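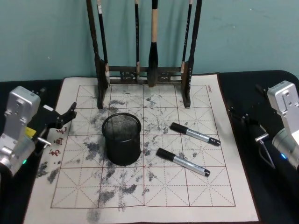 # Chapter 4: Hair, Handle, and Ink

Chinese writing was done with a brush for more than two thousand years, and the shapes of its characters still show it. A stroke that swells in the middle, a dot with a sharp entry, a hook that flicks upward at the end: each of these comes from the way a bundle of hair bends and springs back under the hand. Chapter 3 dealt with the order of strokes. In this chapter we turn to the tool that makes them.

A brush has two working parts, the handle and the head. Handles are most often bamboo or wood. Heads are made from animal hair, and makers sort them into three groups. Stiff hair, such as weasel, springs back quickly and gives crisp edges. Soft hair, usually goat, holds more ink and bends easily, which makes it harder to control. Mixed heads have a stiff core with softer hair on the outside. Most beginners do best with a mixed head of medium size.

Brushes are stored hanging, with the tip pointing down, or laid flat until dry. A wet brush left standing on its handle lets water run back into the base of the head, where it weakens the glue. Hairs then begin to fall out during writing.

## What you will learn

By the end of the chapter you should be able to:

- name the parts of a brush and the three kinds of head
- prepare a new brush for its first use
- load a brush with ink and remove the extra
- explain how pressure changes the width of a stroke
- wash and shape a brush after writing

## Key terms

**Belly:** the widest part of the head, where most of the ink is held.

**Tip:** the fine point that leads the stroke.

**Sizing:** the light glue that holds the hairs of a new brush in shape. It must be soaked out in cool water before the brush is used.

**Center tip:** a way of writing in which the point travels along the middle of the stroke.

## Before you begin

Ffion Parry taught evening classes in Clidby for 22 years. She asked new students to make 50 horizontal strokes before they wrote a single character, then to go back and circle the three they liked best. Try this now with any brush you own and plain water on dark paper. Keep a note of where your strokes grow thin or wander, and bring it to Exercise 4.2.

## 4.1 Preparing a new brush

A new brush is sold with its head stiff and pointed. Do not press it against the table to loosen it. Fill a small bowl with cool water and lower the head in until the hairs separate.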